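Fadi Awwad
Ok, thread time. I have been learning to bake rye bread since June and I have opinions now, sorry in advance to everyone who follows me for the bike stuff. 1/

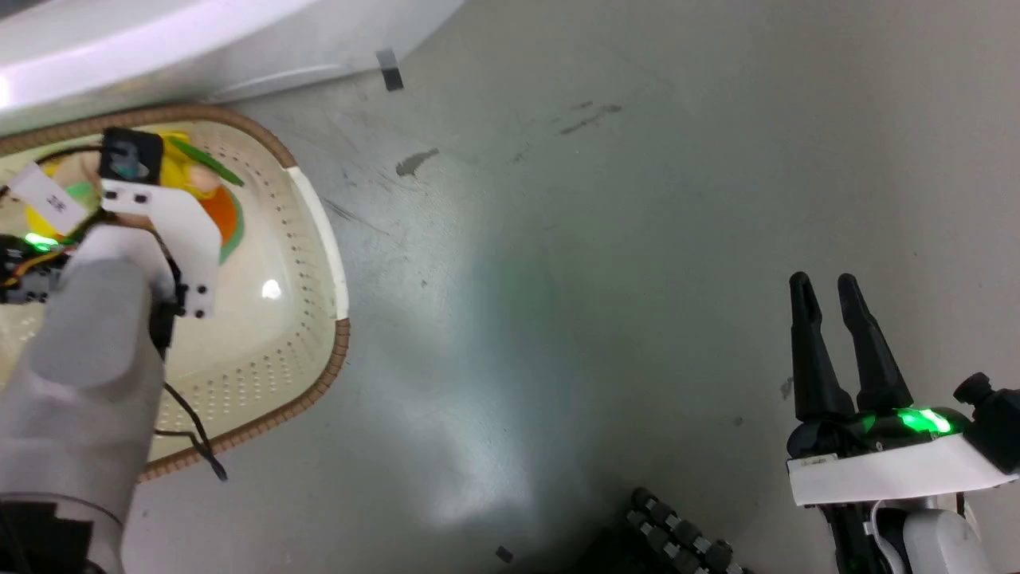
Skatton replied: does rye even need a proofing basket? Mine always glues itself to the sides and I end up scraping it out with a spoon.

Fadi Awwad
Skatton, yes!! Great question and it took me five ruined loaves to get an answer I like. High-rye dough is basically paste. If you're over half rye, go straight into a greased tin. Under that, a basket is fine, but flour it with rice flour, which doesn't soak up water the way wheat does. 2/

Next thing. The starter. Mine is called Yurt (long story, there was a camping trip) and it lived on white flour for a year and was fine, a bit sleepy. Switched it to whole rye and it went absolutely bananas. Doubled before lunch. I had to move it to a bigger jar and put a plate underneath. 3/

If your starter is sluggish, try this before you throw it out. Three feeds of whole rye, warm spot, same time every evening. That's all I did. 4/

Flour! I get mine from the mill shop in Cliltcombe and the difference between their medium rye and their dark rye is huge. The dark drinks so much more water. First time I swapped one for the other without changing the recipe I got a brick. A tasty brick, but we sliced it with the big knife and a lot of leaning. 5/

My everyday loaf, since a few of you asked: 40 percent medium rye, the rest strong white. Salt, water, a spoon of molasses, and caraway if my sister isn't visiting (she says it tastes like a pharmacy). 6/

Kneading: don't bother. Really! Rye doesn't build gluten like wheat does, so you just stir until there's no dry flour left, wet your hands, and pat it into shape. I love this. I came to rye from pizza dough and the amount of slapping and folding I don't do anymore is wonderful. 7/

Now the hard bit, and I'm still bad at it. WAIT BEFORE YOU CUT IT. A wheat loaf forgives you for tearing in while it's warm. Rye is gummy in the middle until it has sat, ideally overnight, wrapped in a dish towel. Day two is better than day one. Day three with cold butter and radishes might be the best thing I eat all month. 8/

Oven stuff. I start as hot as mine will go with a tray of water on the bottom, then drop it down after the first stretch and bake for 32 more minutes. Yours will be different, ovens are all liars. If you have a probe thermometer use it, I pull mine at 208°F in the middle. 9/

Oh and old bread! Do not throw out the heel. Dry it, crush it, stir a handful into the next dough with a splash of hot water. It makes the loaf darker and sort of malty. There's a bakery in Prornton that does it with every batch and now I know why theirs smells like that. 10/

Next on my list is a full 100 percent rye with a scald, where you pour boiling water on part of the flour the night before and it goes sweet. I've read everything I can find and I'm still a little scared of it. If you've made one, please tell me what tin you used and how full you filled it! 11/11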